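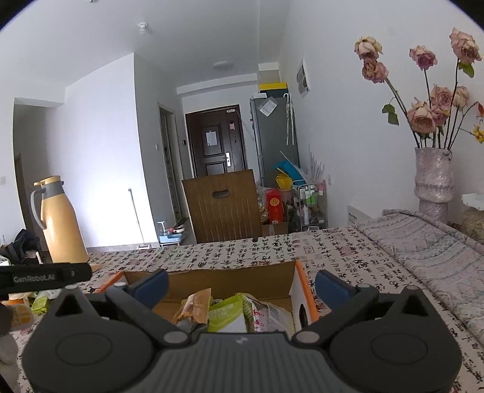 Page last changed: 2021-08-19

Speaker notes: Learning to pack small packets from hand-held demonstrations
Hastari project, Prelletberg Institute
For delivery at the Troddale meeting, September

Slide 1. Title

Thank the chair and the organisers. State the title in full and give the name of the project, Hastari. The work was carried out at Prelletberg. Questions are welcome at the end; please hold them until the last slide so that the results can be shown in order.

Leave the opening picture up while people take their seats. Do not speak to it in detail. It is sufficient to say that the talk concerns demonstrations given by hand at an ordinary table in a furnished home.

Slide 2. The problem

Placing small wrapped goods in a carton is a simple task for a person and a poor one for a robot. The wrappers are thin. They crease, they reflect light, and they lie across one another. A packet that is gripped by its crimped end behaves differently from one gripped by its middle. Methods that depend on a stored shape for each item do badly on goods of this kind.

Most published work on the subject has been done on a plain bench with even lighting. The project asked what would be gained by recording in a lived-in room, with a patterned tablecloth, flowers, a thermos jug and the usual household goods behind the table.

[Pause. Move to the next slide.]

Slide 3. Method in outline

The demonstrator works with a hand-held gripper. A camera mounted on the tool records the view over the jaws and the table beyond. No robot arm is needed during recording. The path of the tool and the opening of the jaws are recovered afterwards and used to train a policy, which is then run on an arm fitted with matching jaws.

The point to stress is the match between the two. The view during recording and the view during use should be as close as can be managed. Where the camera was moved even slightly on its mount between sessions, the policy reached short of the item. We did not correct for this in software. We re-recorded the sessions.

Slide 4. Holding and placing

Give the audience a moment to look at the picture before speaking.

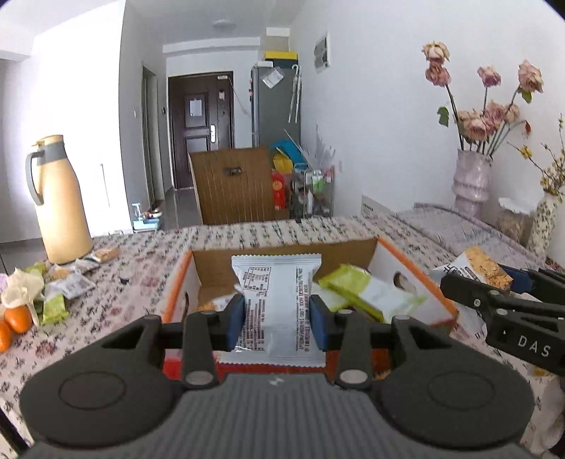 Slide 4. Wrapper held between the blue finger pads, over the open carton. A second gripper, at right, holds a snack bar.

The wrapper in the centre is thin, and the pads meet it across a small area. In our labelling, the moment of a grasp is divided into contact, hold and release. Contact is the hardest of these to mark from video, and two labellers often differed by several frames. We kept both marks and trained on the interval between them.

Sessions with two tools were recorded and labelled in the same way as sessions with one. Each tool has its own track. The tracks are joined by a shared clock signal, and any session in which the clocks drifted was set aside. If asked, say that the two-tool policy is at an early stage and that today's results concern one tool only.

Slide 5. Recording and screening

Nearly 400 demonstrations were recorded. After screening, 177 were kept for training.

This ratio has drawn comment from reviewers and should be addressed plainly. The screening rule, known in the project as the Delić rule, removes a demonstration if the tool's track is lost at any time while the jaws are closed. It is a strict rule. A looser version, which allowed short gaps to be filled by interpolation, was tried first. It kept more of the material and gave a worse policy, chiefly at release, where the filled sections tended to lower the packet too early and leave it resting on the rim of the carton.

Demonstrators were asked to work at a natural pace and to leave mistakes in. A dropped packet followed by a second attempt is useful training material and was kept wherever the track held.

Slide 6. Starting positions

Speak slowly here, as the next result depends on it.

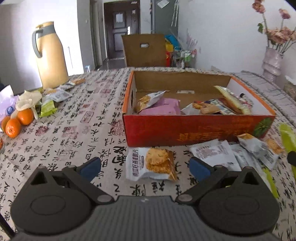 Slide 6. Jaws open, with one packet between the finger pads and farther forward on the cloth. Carton and further packets behind and to the right.

A packet lying apart from the others, as in the centre here, is what we class as a clear start. Those heaped in front of the right half of the carton are a crowded start. The distinction was made by a labeller from the first frame of each demonstration, using a written guide. A packet is crowded if any other item overlaps it or lies within one pad's width of it.

Note also the printed characters on the cloth. Our first packet detector, trained on bench images, often marked strong printed patterns as items. This did not occur with the policy trained on the home recordings, which has no separate detector. We believe the varied background is responsible, but the test that would settle the matter has not been run, and the claim should be put no more strongly than that.

Slide 7. Results

The policy was tested under 4 conditions: clear start and plain cloth, clear start and printed cloth, crowded start and plain cloth, crowded start and printed cloth.

With a clear start, the policy trained on home recordings matched the bench-trained policy on plain cloth and did better on printed cloth. With a crowded start, both policies did poorly. The home policy was the better of the two, by a margin that we regard as too small to report as a finding. The commonest failure was lifting two packets together. The next was pushing the upper packet off the heap and closing on the cloth.

Do not read out the table. Refer the audience to the handout, where each condition is set out with its trials.

Slide 8. Limits

All recordings used one design of finger pad. The test set contained 14 kinds of packet, all of them light and all of them food wrappers. We have no evidence on jars, soft fruit or anything that can roll. Lighting was whatever the room offered and was not measured.

The labelling guide went through several revisions while work was under way. Earlier sessions were relabelled under the final version, and the earlier labels have been retained for anyone wishing to compare them.

Slide 9. Further work

Crowded starts are the next priority. The Prelletberg group is preparing a set of demonstrations in which the demonstrator first separates the upper packet from the heap before lifting it. Two-tool work will continue alongside.

The labelling guide and the screening code will be made available on request once the written paper has been accepted. Requests should go to the Hastari project office at Prelletberg.

Thank the audience and invite questions. If time is short, go straight from slide 7 to slide 9 and take slide 8 in discussion.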